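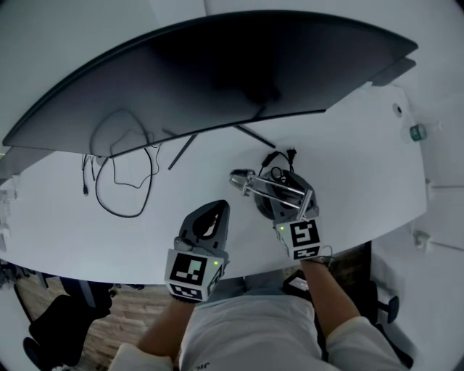 **Ticket 513: shared calendar showing events twice**

Opened by Arif Khoo, picked up by Aiman Pelupessy

- Every meeting in the Primell calendar appears 2 times, on phone and laptop.
- Cleared the app cache. Same thing.
- Removed the old Cidureo feed and synced again. 70 duplicates gone in one go, wow!
- 15 still left, all repeating events. Love a good pattern!
- Turned off "import repeats" and re-synced. Calendar is clean!

Arif, could you check your April bookings before I close this? Great catch on the repeats, by the way.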